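TRUVHOLM TECHNICAL SCHOOL - ROBOTICS COURSE
Pre-Session Inspection Checklist, Hand-Held Grippers
Unit: Domura project, grocery handling
Kit numbers: 277 and 587
Term: July

To be completed by the student team before each session and kept in the kit folder. Enter OK, NOT OK or N/A. Any NOT OK entry requires a comment.

Section A. Grippers

A1. Linkage bars straight, no cracks at the joints. OK
A2. Pivot pins seated and flush. OK
Comment: One pin on kit 587 was slightly raised at first check. Reseated and checked again after 100 open and close cycles.
A3. Finger pads secure, no lifting at the edges. OK
A4. Pads meet evenly when closed without an object. NOT OK on kit 587
Comment: Left pad closes ahead of the right. Kit may be used for cartons and boxes. It is not to be used for thin packets until the linkage has been adjusted.
A5. Trigger returns freely. OK
A6. No pinch hazard from loose sleeves, cords or jewelry. OK
Comment: One student was asked to roll up sleeves before starting.

Section B. Table and objects

B1. Table stable, does not rock under hand pressure. OK
B2. Tablecloth does not slide when an object is pushed across it. OK
Comment: Patterned cloth is permitted for this unit. Teams should note the cloth used in the session log.
B3. Food items sealed and within date. OK
B4. Refrigerated items returned to the refrigerator within the time set by the course. OK
Comment: Start time must be written on the log sheet. The Domura log for the previous session had no start time and was sent back to the team.
B5. Drink cartons held by the sides, low on the body, with light pressure. OK
Comment: Carton grasp checked with the blue pads. Team is reminded to stop closing as soon as the carton is held - the pads will keep pressing if the trigger is pulled further.

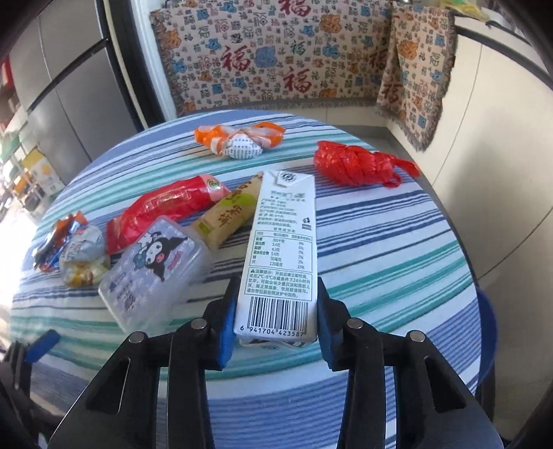

Kosten wrote in the comment column that item B5 is too strict for full cartons, which slip under light pressure, and asked that the wording be changed to "enough pressure to lift without denting." The request has been accepted for the next version of this form. Until then, the present wording applies.

Section C. Work area

C1. Walkway clear on the operator's side. OK
C2. Second operator informed before any shared reach over the table. OK
Comment: Call "reaching" and wait for a reply. This applies to both operators.
C3. Spill cloth within arm's length. NOT OK
Comment: Cloth was in the storage cabinet. Corrected before start.
C4. Mizuno storage case closed and off the floor. OK

Result: Released for use with one restriction (see A4).
Next full inspection: after 617 logged grasps or at the end of the unit, whichever comes first.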